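Notebook, bench 2, May - T. Yuen

Working on the house rules for the basket station. The old text came from the Besent cell and it was written for cartons, so half of it does not fit. I go through it line by line and note what I want to change before Hodžić reads it.

Rule 1, start pose. Old text says "gripper clear of the work". Too vague, two people will read it two ways. My proposal: fingers fully open, both tips in the wrist view, bare table between the tips and the front wall of the basket. If one of the three is missing, do not start the run.

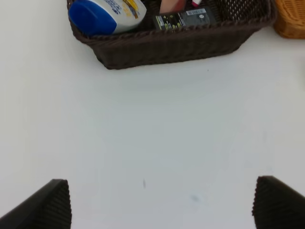

Wrist view, fingers open, dark basket ahead. Bottle with blue cap on its side, dark box to the right of it.

Rule 2, contents. Any item whose label or barcode is used for logging should face up when the basket is loaded. The old rule asked only for "no overlap". I think overlap is acceptable if the label stays free, but I want to ask Stollov before I write it down, they have more experience with soft packages.

Rule 3, neighbor basket. The second basket may show in the corner of the view, but it must not touch the working one. I tried to write a minimum gap in centimeters and gave up, I have no measurement behind it. For now: table must be visible between the two.

Rule 4, table marks. This one is new. We have a dark mark and a pale blue smudge on the white top, and a very small dark dot near the basket. A mark on the table can be taken for an object by the detector, so each one should be written in the station log with its place. Cleaning only between sessions, never between runs of the same session, otherwise the background changes in the middle of the data.
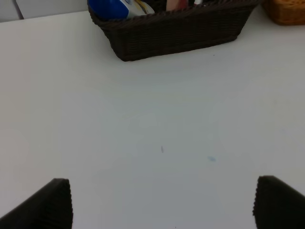
Table marks in the open area, for rule 4. Lighter basket at upper right.

Rule 5, speed near the rim. Keep the Zornuner limit as it is. I see no reason to touch it, and the risk note (page 2) refers to it by number.

Stored frames at this station: 2,311. I did not check them against the new rule 1 yet. Must decide if the old ones are marked "before rules" or sorted again. I prefer the first - sorting by hand is slow and I do not trust myself after lunch.

Open points:
- who signs the station log when two people share a session
- wording for "fully open", maybe give the value from the controller
- ask Hodžić if rule 4 also applies to the side bench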